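How to Write a Back Cover Blurb for Your Thriller

By Emilian Avram
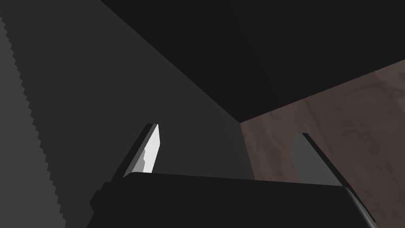 Start with the job your main character has to do. One sentence is enough. In my second Skestville novel it was "Vlad has until September to sell the boat."

Next, name the person in the way. Give that person a want, too.

Then hint at the secret and stop. If it comes out after page 15, leave it off the cover.

Keep the cast to 2 names. My first draft for Kalthorpe had 9, and my editor, Emanuel Nistor, crossed out seven of them.

Cut any sentence that describes the weather or the hero's looks. End on the choice the hero faces.

Check the length last. The Kalthorpe blurb ran to 824 characters with spaces, and it fit the paperback with room for the barcode. Read it out loud once before you send it to the printer.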